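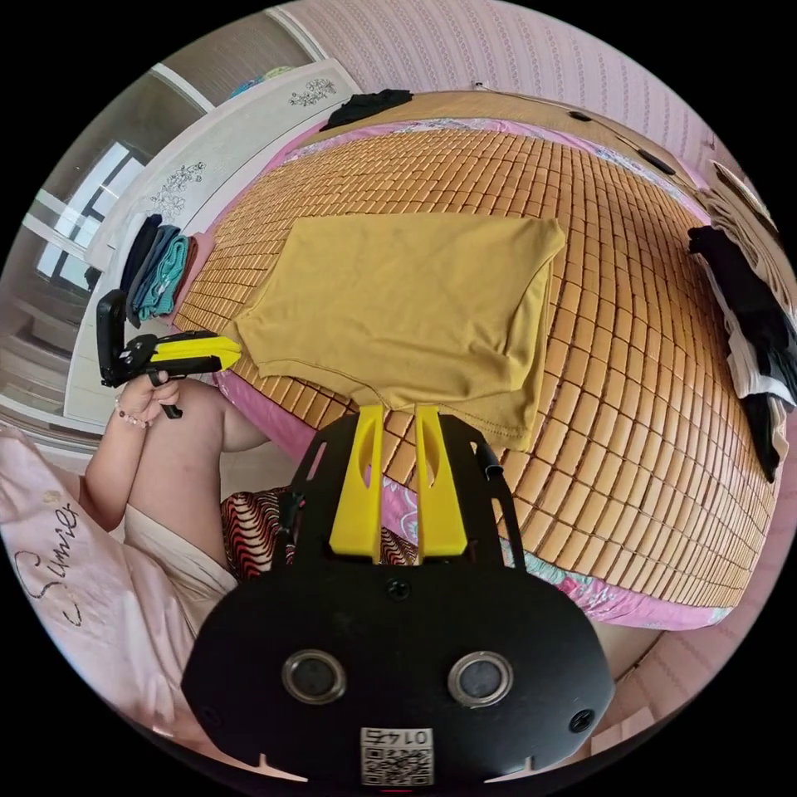
A mustard-yellow T-shirt, folded, on the bed.

Oda garment steamer, a review after one autumn
By Neelam Bhatt
1 December 2021

I bought the Oda in September, when my old iron started to leave brown marks on collars. I did not want another iron. My apartment is small, the ironing board lived behind the bedroom door, and each time I opened the door it fell on me.

The Oda cost 40 dollars at Jestetti, the housewares shop near my work. They had also the Stesenness, which is heavier and has a bigger tank, but my wrist is not strong and I put it back on the shelf.

You fill the tank at the sink, close the rubber plug and wait. The manual promises steam in 40 seconds. In my kitchen it needs nearly 17 more than this, and the first puff spits some water, so point it at the bathtub before you begin. One full tank is enough for two shirts and maybe a scarf. For a week of work clothes I have to refill three times, and this I find tiring.

On cotton T-shirts it is very good. I hang the shirt on the shower rail, pull the hem down with my free hand and go slowly from the shoulders. The creases from folding go away in one pass or two. Viscose is even easier. Linen is another story: my gray trousers looked better, but still like I slept in them. For a sharp pleat you must keep your iron, or borrow one.

The cord is a good length and the button can be locked, so your thumb can rest. I do not like the noise, a kind of buzzing, and I do not like the fabric brush, which fell off the first evening and falls off still. I wrote to the shop about it and they sent a second brush. It falls off also.

I give it four stars from five. My sister has ordered the same one in green.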